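Kivitz's New Firmware Promises a Lot, Again

By Daranee Phuthong
Sep 4, 2024
41 shares | 3 comments

Kivitz says version 3 of the firmware for its Stulelia mirrorless camera fixes the autofocus. It said that in June, too.

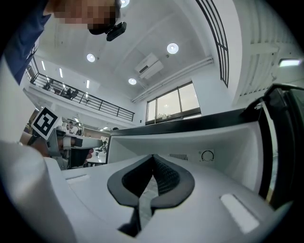 The headline feature is bird tracking, which the company claims now holds on through branches. Maybe. The demo clip runs 12 seconds and the bird barely moves. I'd want a windy morning and a nervous sparrow before believing any of it.

There's also a pre-capture mode, limited to JPEG, and a new battery readout. Raw shooters get nothing – again. Kivitz says raw pre-capture is "being studied."

The update is free, and I'd still wait a week. The last one froze some cameras when a Grovard lens was attached, and the release notes don't mention that bug at all.

Get our newsletter every Friday. Unsubscribe anytime.

Comments (3)

Meireles_fan
Still no fix for the Grovard 37mm? Pass.

tobyk
Installed last night, no trouble so far. Eye AF seems the same to me.

lowlight_lu
Paid for a flagship and I'm still beta testing it.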